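Saltus Bread Share: Frequently Asked Questions

Answers for members in Brurstead and the nearby towns. Pickup is at the Sheikh Street counter.

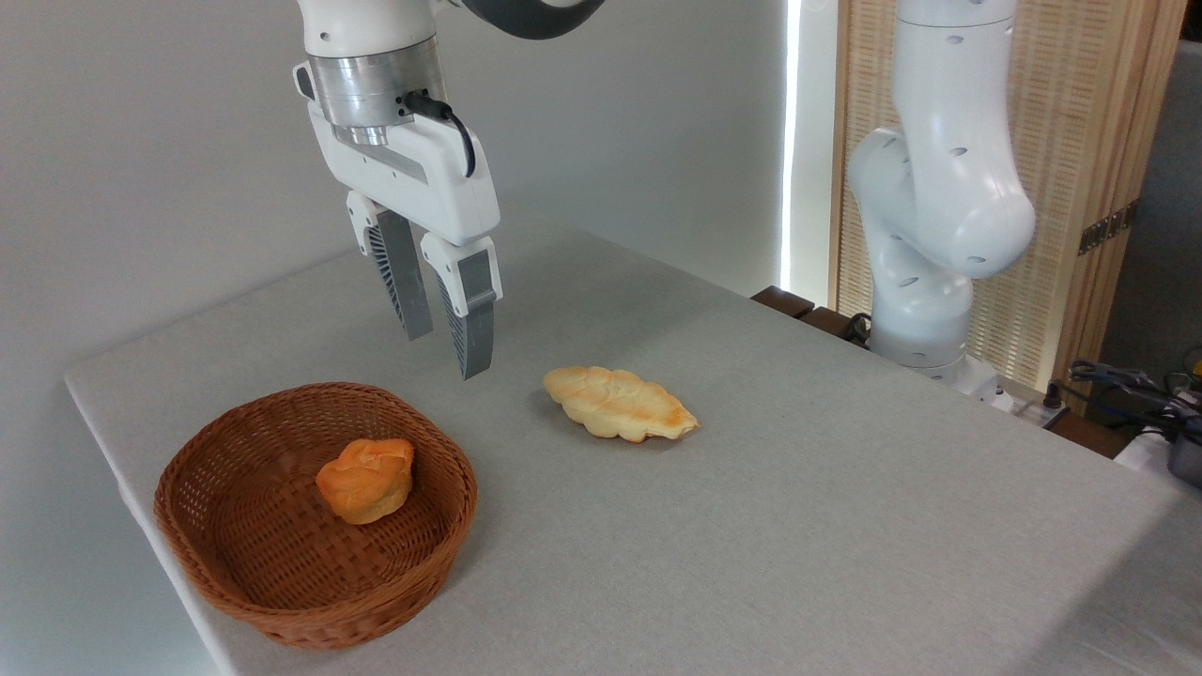 Joining and paying

How does a share work?
You pay for a block of 10 weeks and pick up one loaf a week. A double share is two loaves a week. Blocks start in January, April, June and September.

Can I join in the middle of a block?
Yes, if there is a share open. You pay only for the weeks that are left.

How do I pay?
By card on your account page, or by check at the counter. We can't take cash for shares, though you can use it for single loaves.

What if I want to cancel?
Tell us before the third pickup and we refund the remaining weeks. After that we don't give refunds, but you may pass the share to someone else. Send us their name and email so the list is right.

Pickup

When can I pick up my bread?
From 3 p.m. until 7 p.m. on your pickup day. Your day is shown on your account page under "My share."

I can't make it this week. What are my options?
You can send another person with your member number. You can also skip the week, as long as you mark it on your account page by noon the day before. Skipped loaves are added to the end of your block. The limit is two skips per block.

What happens to bread that isn't picked up?
It goes to the Inent Road food pantry the next morning. We don't hold loaves overnight.

Where do I park?
There are 14 spaces behind the building. The two by the door are for drivers with a permit. Street parking is free after 5 p.m.

The bread

Which loaf will I get?
The base loaf is a plain white sourdough. Every other week you can swap it for whole wheat or seeded rye. Swaps close at noon the day before pickup.

Do you slice?
Yes, at the counter, on request. Sliced bread dries out faster, so plan to eat or freeze it within a couple of days.

Do you have gluten-free bread?
No. Everything is made in one room with wheat flour in the air, and we can't offer anything safe for people with celiac disease.

Are there nuts or dairy in the loaves?
The three share loaves contain neither. Other items sold at the counter do contain both, and they are made on the same tables.

How should I store a loaf?
Keep it cut side down on a board for the first day, then in a paper or cloth bag. The refrigerator makes it go stale sooner. For longer storage, wrap it well and freeze it for up to three months.

How do I freshen up old bread?
Run the crust quickly under the tap and put the loaf in a 350-degree oven for eight minutes or so. This doesn't work with slices. Toast those.

Other questions

Can I order extra loaves for a party?
Yes, with three days' notice. Use the order form and put your member number in the notes.

How do I change my email or phone number?
Log in and choose "Details." If you are locked out, ask at the counter.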